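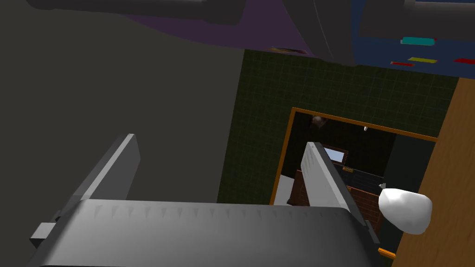 Gray gripper beside a dark gray surface, computer rendering

Detine Policy Forum
Minutes of the June meeting

The meeting opened at 6:30 p.m. in the upstairs room at the Girnell branch library. A quorum was present. The minutes of the May meeting were approved with one correction: under item 4, "state severance tax" should read "county severance tax."

1. Gravel lease on the Curnine tract

The chair read the county's notice. The county proposes to lease the north half of the Curnine tract for gravel for a term of 3 years, with an option to renew. The applicant is Van Leeuwen, which already runs the pit on the other side of the creek. The south half would stay open to grazing under the present permit.

Members in favor said the county has paid to fence and mow the tract for years and gets almost nothing back. Gravel for road work now comes from out of the county and the hauling is a large part of the price. One member pointed out that the private pit across the creek was permitted, dug and partly reclaimed in less time than the county took to finish its study of the same ground.

Members with doubts raised the truck route. The notice shows trucks leaving by the east gate and passing the grade school. It gives no hours. A member who lives on that road asked that the forum not support the lease until hours are written into it. Another member objected to the renewal option – the rate would carry over unchanged, and the county should be free to ask for bids again.

Motion to support the lease, on condition that hauling is barred during school drop-off and pickup and that the renewal is opened to bids. Seconded. Carried, with two opposed.
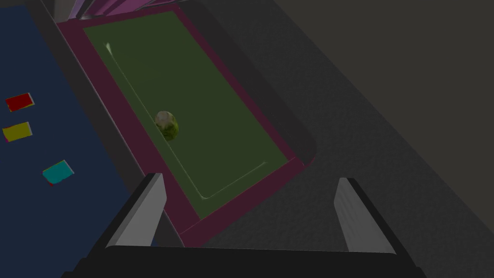
2. Comment letter

A draft letter to the county board was passed around. It runs to 550 words. The board's clerk accepts longer letters, but members agreed this was long enough. Changes made at the table:

The second paragraph, on federal land policy, is struck. It may be used in the fall newsletter.
"Giveaway" is changed to "below-market rate" in both places.
The two conditions from item 1 are added after the opening paragraph.

The secretary will send the corrected letter before the comment period closes. Members who want to file their own comments should do so under their own names and not as the forum. 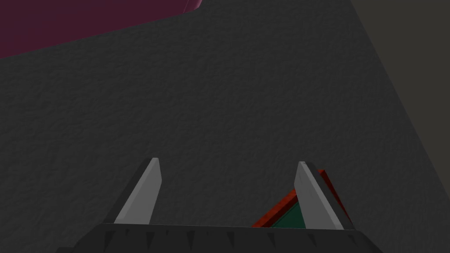
Two gripper fingers and a dark, mottled surface

3. Membership and money

Paid membership stands at 87. The balance was reported and accepted. The library has raised the room charge beginning in September, and the increase was approved without discussion.

A request came in for $200 toward printing a voter guide on the road levy. There was a long exchange on whether the guide takes a side. The copy sent to the forum lists arguments for and against, but the arguments for fill most of the page. Tabled until a revised copy is received.

4. Fall forum on the road levy

The school auditorium is available in October. Both sides of the levy question will be invited, each with equal time, and questions will be taken in writing. The chair asked for help with the doors and the sign-in table, and a sheet was sent around.
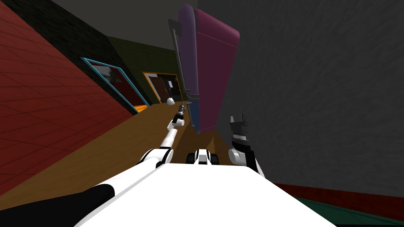
White robot body with two arms reaching forward

5. Other business

The sound system in the upstairs room is still cutting out. The secretary will ask the library again.

A member asked whether meetings could start at 7 p.m. for those who commute. Show of hands favored leaving the time as it is through the summer. To be raised again in September.

No meeting in July. Adjourned at 8:10 p.m.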